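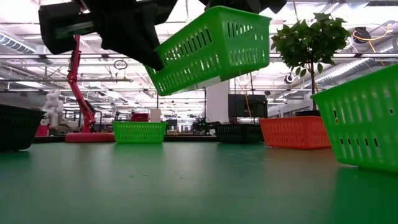

When I moved to Skjelbred I brought two suitcases and one bad habit, and the habit was that I never knew what food I had at home. I bought rice when I had rice. I bought yoghurt and found it again in spring. Now I have lived here for six winters and I want to write down how I do my kitchen, for the people who asked me after my last post about soup.

First, the shop. The nearest one is Brellell, 23 minutes on foot if the path is not icy. There is a bus, but it goes at 15 past the hour and I am always ready at twenty past. So I shop one time in the week, in the evening, when the bread is cheaper and the queue is short. My mother would say that bread from the evening is bread for soup, and she is right, but I like soup.

I write the list before I go, on the back of an envelope. I tried an application for the telephone, it was called Pimero, and I used it for one month. It wanted to know my goals. I did not have goals, I had to buy onions. The envelope does the same work and it doesn't send me messages at night.

When I come home I do not put the new things in front of the old things. This sounds very small, but for me it was the biggest change. The old yoghurt comes out, the new one goes behind, and then the old yoghurt comes back. The same with the tins and with the flour. It takes a few minutes more and I listen to the radio while I do it.
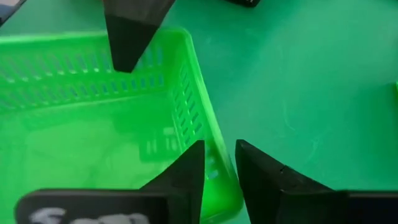

Green plastic basket with slots in the sides.

I keep small things together by meal and not by kind. Everything for breakfast has one place, and everything for baking has another. Before this I had all the packets on one long shelf, ordered by size, and it looked beautiful and I found nothing. A half bag of raisins is very good at hiding behind oats.

Onions and potatoes live apart, in the cold cupboard by the door. I learned as a child that they should not be neighbours, and I have never tested it.

The freezer is still my weak point. I write on the boxes with a pencil on tape, but the tape falls off, and then I have what I call the surprise dinner. Last time it was plum compote — I had already boiled the pasta. If you know a tape that stays on in the cold, please write to me. I bought one from Tinisex and it was good for the windows only.

I also kept my receipts in April, to see if all this order saves money. I spent 415 less than in the month before. But I was also invited to dinner many times in April, so I don't know how much of it I should believe.

Next time I will write about the sourdough, which is alive again after its difficult summer.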